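Grindamholm Compact Lathe Duster and Shavings Collector

Model: Grindamholm 300
Colour: grey or dark green
Sold in Australia by Miettinen Workshop Supply

The Grindamholm is a small collector for shavings and fine dust, made for people who do woodturning at home. It stands under the bench or beside it, and it takes the dust through one flexible hose. It was designed for a garage or a garden shed, where there is not much floor and where the neighbours are close.

I am Valtteri Koskela, and I write the pages for this shop. I turn bowls, spoons, toy blocks and simple handles, mostly in spring and autumn. I have used the Grindamholm with my own lathe since last December, so what I write below comes partly from the manual and partly from my own shed.

What it does well

The suction is steady. When you sand a bowl at low speed, the hood catches the fine dust before it goes to your face. Please still wear a mask. The bigger curls from a roughing gouge are another matter. They are too long for the hose, and it is better to let them fall and sweep them up later with a broom.

The motor makes a low sound, and I can listen to the radio beside it. My old collector had a whistle in it that I could hear even in the kitchen.

The bag is cloth and can be washed. You undo the clamp, carry the bag outside, shake it out over the compost and put it back. Do not put walnut dust in the compost if you keep horses or if you are going to use it around tomatoes.
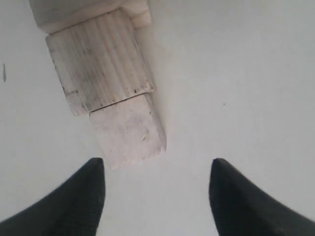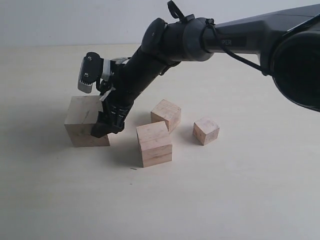 The hood is held by the Soketti bracket, a bent steel arm with one wing nut. You can swing it behind the lathe for sanding and push it away when you want to work with the gouge. The nut becomes loose after a long session, and I recommend adding a spring washer. Miettinen will put one in the parcel without charge if you write it in the order notes.

Technical details

Hose length: 300 cm
Bag volume: 79 litres
Weight with empty bag: 22 kg
Castors: four, two with brakes
Cable: fixed, Australian plug
Hood: clear plastic, with Soketti bracket

What is in the box

Motor unit, cloth bag and clamp, hose, hood, Soketti bracket, one spanner, printed manual. The manual is in English and Finnish. The English part has some mistakes on the page about the clamp: where it says "turn against the clock until tight", please turn clockwise.

Putting it together

You need the spanner from the box and your own Phillips screwdriver. Attach the castors first, while the unit is still lying on its side on the cardboard. Then stand it up with a second person. The bag clamp is stiff when new, and a little candle wax on the thread makes it easier. It took me one evening, with a pause for dinner.

Which lathes it suits

The bracket fits a flat bench edge up to 8 cm thick. It does not fit a round bed bar. If your lathe has a round bar, choose the Mondemari adaptor plate, which is sold separately and comes with its own bolts. Customers with a full-size lathe on a cast stand have asked me if one hood is enough. For spindle work, yes. For wide bowls I would look at a larger machine.

Care

Wash the bag in cool water with no softener, and dry it in the shade. Check the hose for cracks where it bends near the bench, especially if your shed gets hot in summer. The motor needs no oil. Keep the castors free of string and long shavings, or they will stop rolling and mark the floor.

Do not use the Grindamholm for water, ash from the fireplace, or metal filings from the grinder. A hot spark in a bag of fine wood dust is dangerous, and the warranty does not cover it.

Spare parts

Spare bags, hoses and castors are kept in our store. The hood alone can be ordered too, but it comes from the factory and the waiting time is longer. When you order a spare bag, please tell us the colour of your unit, as the green model has a slightly different collar.

Delivery

The box is heavy and the driver will leave it at the front door only. If you live up stairs, please arrange for someone to help you carry it. Pick-up from our store is free, and we will help you lift it into the car.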